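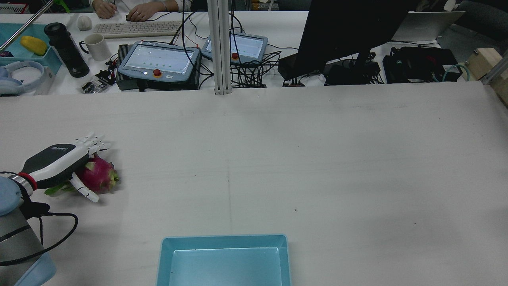 grondeck52 wrote:
If the skin is that pink all over, I'd cut it today. Mine go from fine to mushy in 2 days on the counter, and the tips of the scales are the first thing to dry out.

Home Forums Fruit & Produce Storage New Posts Log In

bouzid_k wrote:
Disagree. Green on the tips is normal on a ripe one. I go by feel. It should give a little when you press it with your thumb, same as an avocado. If it's hard, leave it out. I've had them sit four days and they were better for it.

pitaya_pat wrote:
They don't really ripen after picking, though. They get softer but not sweeter. The ones I buy at the Prelport market are picked early for shipping and stay bland no matter how long I wait. Now I only buy them in August from the stand out by the highway.

bouzid_k wrote:
Softer is still better than crunchy. I'm not saying it adds sugar.

brivum wrote:
For storage, whole fruit goes in the fridge in a paper bag, away from onions. Cut fruit goes in a lidded box and gets eaten the next day. I paid up to 32 dollars for a case last summer and lost half of it by stacking them. Keep them in one layer in a shallow tray. The scales snap off and the skin goes brown where they press on each other.

grondeck52 wrote:
Agree on the single layer. Not sure about the paper bag, mine dried out in one. I use a plastic bag left open.

tess_m wrote:
What's the easiest way to peel them? I've been going around with a paring knife and it takes forever.

brivum wrote:
Don't peel it. Cut it in half the long way and run a big spoon between the skin and the flesh. It comes out in one piece. Put a towel down first if it's a red-fleshed one. It stains grout and cutting boards.

pitaya_pat wrote:
Or quarter it and pull the skin back with your fingers. Less juice on the counter that way.

tess_m wrote:
Spoon worked. Mine was white inside and pretty bland, so it went into a smoothie with lime.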